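Sourdough rye bread stays gummy in the middle, what am I doing wrong?

Posted by Fikard, July 2021

Hello all. I have baked rye bread for two years now and mostly I was happy with it. In spring we moved to Vedden and the new oven is a gas one. Since then every loaf is gummy in the middle. The crust looks good, the top has small cracks as it should have, but when I cut it the knife comes out with a gray paste on it.

My recipe is simple: 738 grams of whole rye flour, the same weight of water, salt, one spoon of dark syrup and the starter, which I feed the evening before. I mix with a wet spoon, put it in a long tin and wait until it comes up to the rim. Then I bake it one hour, first very hot, later lower. I did not change anything from the old kitchen. The flour is also the same, from the Trondwood mill.
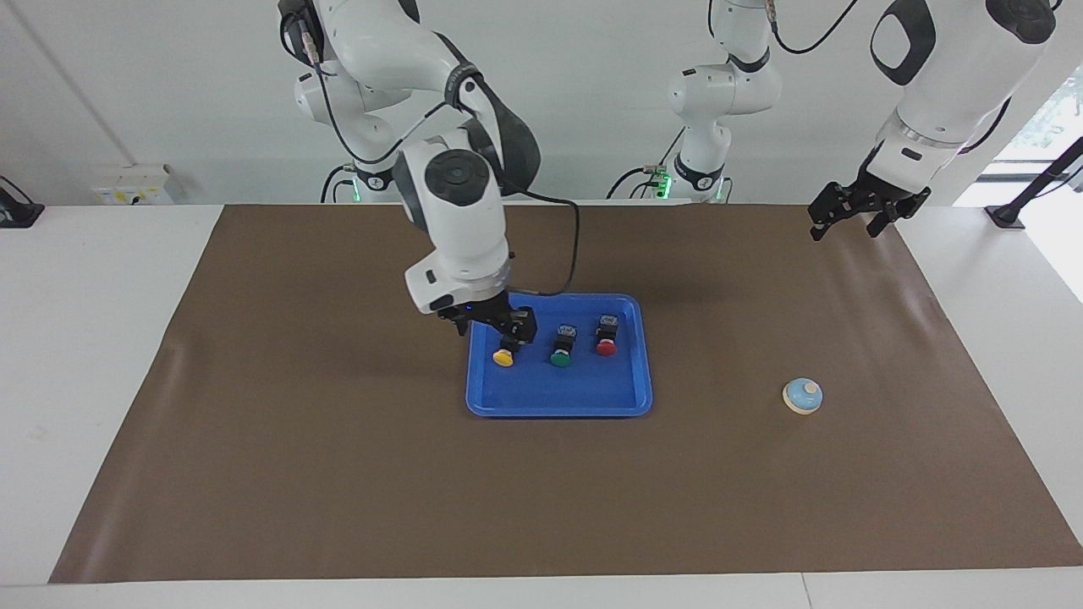
Blue tray on the brown mat

I have tried to bake it ten minutes longer, but then the crust becomes so hard that my mother cannot eat it. I also tried less water and it became dry at the sides and still sticky in the center. Should I buy a different tin? Or is it the starter? It smells sour and pleasant, not bad. I would be thankful for any advice, because I do not want to go back to bread from the shop.

Mägi

I had this same trouble after changing my oven, so please do not throw away your starter yet. First thing to check is the real temperature. The number on the knob of a gas oven can be very wrong. Buy a cheap oven thermometer and put it on the middle shelf, and let the oven heat for a good half hour before you look.

Second, how long do you wait before cutting? Rye bread made with only rye flour has to rest until the next day. I wrap mine in a linen towel when it is cool and leave it on the counter overnight. If I cut it the same evening it is always sticky, even when it is baked well.

For the hard crust – cover the tin with foil after the first twenty minutes, then you can bake longer without a problem. My loaf of this size stays in for one hour and a quarter, and the last ten minutes I take it out of the tin. If you have a probe thermometer, the center should show 97 or 98 degrees Celsius.

I would also go back to your old amount of water. You changed two things at the same time and now it is difficult to know which one did what.

breadcorner117

Use half wheat flour. Problem solved. Rye alone is too heavy for my taste anyway.

slowoven

I agree with the first answer about the waiting. One more thing, in a warm kitchen the dough gets ready much faster in summer, and rye that has stood too long can also be gummy. Look at the top. When you see the first small holes it should go in the oven, even if it has not reached the rim. In October I wait four hours, now it is less than three.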